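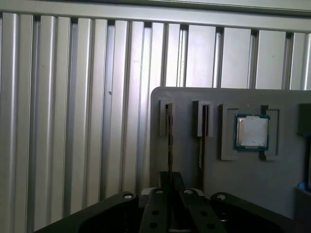 Issue 9, page 6

# Budgeting for a robot cell that swaps PC parts

Start with the parts, then price the arm. The first quote we got at Gredby was for an arm and nothing else, and we had to go back for more money in May. The steps below follow the order we use now.

**1. List every part the arm will touch.** Write down how each one is held when it waits its turn. A processor needs a recessed holder that leaves its edges clear. Cards can stand in narrow slots. Each shape is a separate line in the budget.

**2. Price the fixture.** Ask for the plate and the holders as separate items. Holders get changed far more often than the plate does. We set aside $2000 for fixtures and spent all of it. Jarosław Marciniak keeps the drawings, so send him changes before you order.

**3. Choose the fingers.** Check the width of the fingers against the gap between neighboring holders. Order a spare pair with the gripper. Nirkier quoted us 9 weeks for a pair bought later.

**4. Add the camera and cables.** A wrist camera takes up space inside the case, so measure with it mounted. Allow extra cable length for the full reach of the arm.

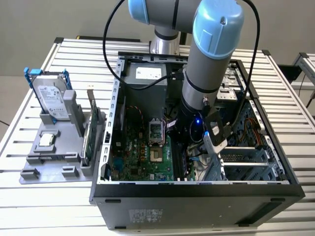
*Page last changed: January 2025*

**5. Size the table.** A desktop tower lying on its side needs a lot of room, and the parts tray has to fit next to it within reach. Tape the outlines on a bench first. Slatted aluminum costs more than a flat top, but you can move things later without drilling.

**6. Buy the computers you will work on.** Older towers are fine. Check that the processor socket opens fully and that the memory slots and drive bays can be reached from above. If drives go in caddies, buy the caddies at the same time.

**7. Leave money for setup.** Vasura bills installation by the day. Sumeya Hailu plans on six days for a first cell.

Send the finished sheet to Selamawit Worku with the quotes attached. Put shipping on its own line.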